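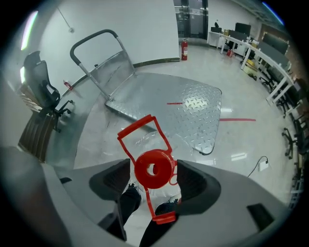 A red plastic handle with a ring at its middle.

Mar 23, 2023

KIRWOOD TOY AND HOUSEWARES LIBRARY TO OPEN SECOND BRANCH IN SKIDWOOD

KIRWOOD – After a long winter of painting, sorting and a great deal of coffee, the Kirwood Toy and Housewares Library is delighted to share that it will open a second branch in Skidwood this May, in the old shoe store next to the post office. Neighbors from Skidwood have been making the drive over the hill to borrow from us for years (in all kinds of weather, bless them!), and we are so happy to be coming their way at last.

Members borrowed 1,824 items last year, everything from cake pans and folding chairs to train sets and the ever-popular board game Plurklow, which has had a waiting list since the holidays. The Skidwood branch will have 2 copies of its own, so please be patient with one another.

Borrowing will work just as it does in Kirwood. Members may take home up to 3 items at a time and keep them for 2 weeks, and your present card will be good at both branches. You can return things at either one, too, whichever is closer to your errands that day.

We are still gathering items for the Skidwood shelves, and would dearly love puzzles with all their pieces, outdoor games, and kitchen gear that has been sitting in the back of a cupboard. Donations may be left at the Kirwood front desk during open hours. Please tape a note to anything that needs a special battery, and hold on to large furniture for now, as the back room is quite full.

Opening day hours will be posted at both buildings.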